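阅读时间:5分钟

迪德贝格公寓日常清洁事务记录(短篇)

迪德贝格公寓管理处设于一层东侧,办公时间自早晨至傍晚。管理处的文书由一名书记员负责。书记员到任已有22年,凡公寓内的来函、投诉、借用钥匙及更换灯泡等事项,均由其登记入册。册子用深色布面装订,每满一册即编号归柜,柜门常年上锁。

三月,管理处收到二层10号住户的书面申请。申请人在信中表示,本人将于月底迁往基恩波特,拟在离开前将居所清理完毕,请管理处就废弃物的处置给予指示。信写得工整,末尾附有一句:“室内物品不多,唯垃圾桶一只,不知应否一并留下。”

书记员查阅旧例,未见有关垃圾桶归属的规定。按照公寓章程第20条,固定于墙面、地面之物归公寓所有,可随身携带之物归住户所有。垃圾桶显然不固定于任何一处,然而该桶在历次交接清单上均有记载,已先后经过数任住户之手。书记员认为此事宜现场核实,遂于星期五下午携清单前往。

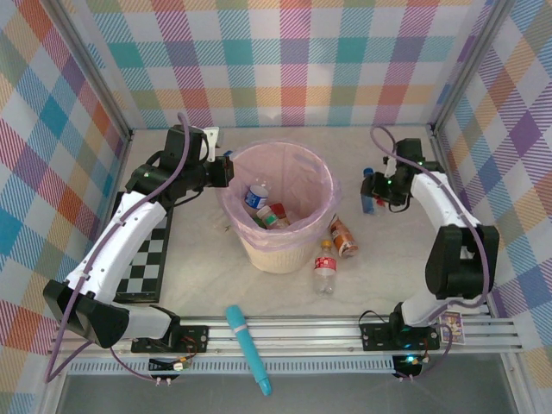
交接清单对器物的描述一向从简,该桶一栏只写有“圆形,一只”。书记员认为不足,当场予以补充:桶身米白色,外有竖向棱纹,向底部渐收;内衬淡粉紫色薄塑料袋,袋口翻出桶沿,垂有皱褶。桶底已有弃物,其中一只透明塑料瓶倚于内壁,瓶身裹有蓝白两色标签。书记员将上述各项逐一写下,又在“状况”一栏注明“使用中”。住户立于一旁,询问是否需要将桶倒空后再行登记。书记员答复,登记以所见为准,倒空与否不影响归属。

住户随后谈及迁居的缘由。基恩波特的新居较小,临河,冬季多雾,据说早晨须开灯才能读信。住户在迪德贝格居住期间,从未向管理处提出过投诉,册中仅有一次关于楼道钟声过响的询问,批复为“已阅”。住户表示,当年收到批复后曾感到失望,后来钟声听得惯了,夜里醒来反而要等它响过才能再睡。书记员将此话听完,未作记录。

关于弃物应如何分拣,管理处与拉利斯清运所订有协议。清运所每周来车2次,瓶罐须与其他弃物分置。书记员向住户宣读了协议的有关段落,并告知如有疑问,可致函清运所设于特鲁尔特蒙特的总务室。住户称不必致函,眼前的东西今日即可分完。

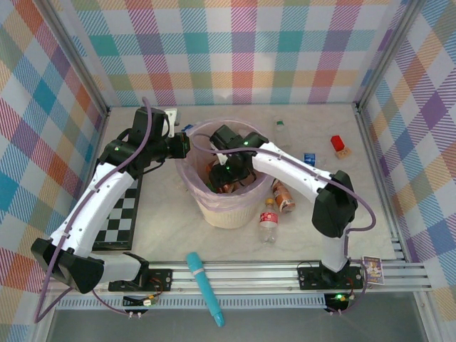

分拣工作的进度不在管理处职责之内,书记员本可就此告辞。但清单尚缺住户签字,而住户正忙于辨认何物当留、何物当弃,书记员便在门边等候。等候期间,书记员注意到桶的右侧散置着几只塑料瓶:一只红盖红标签的透明水瓶平躺着,一只贴橙色标签的棕色瓶斜放在其上方不远处,另有一只小的透明瓶独自立着。四周所挂的格子布色调柔和,粉、橙、蓝、黄诸色相交,与公寓统一配发的灰色窗帘颇不相同。书记员翻阅清单,未查到此布,遂问其来历。住户答,布是自己带来的,走时也会带走。

签字完成时天色已晚。住户在“移交物品”一栏停笔良久,问垃圾桶最终归谁。书记员再次引述第20条,说明依条文,该桶可随身携带,应归住户;依清单,该桶历来随室移交,应归公寓。两说并存,管理处尚无定论。住户想了一会儿,说新居那边大约也备有一只,便在栏内写下“留下”二字,字迹较申请信中的略大。

月底,住户按期迁出,钥匙交还管理处,经查无误。书记员将全部文件装入同一封套,归入柜中。此后不久,管理处收到一封寄自基恩波特的短信,内容为更正通信地址,并附带询问楼道的钟是否仍按时敲响。

此信依例应批“已阅”。书记员提笔后又放下,在信纸下方写道:“仍按时敲响,夜间亦然。”随后盖章,登记,于次日早晨寄出。

联系管理处 | 版权所有,未经许可不得转载 | 返回顶部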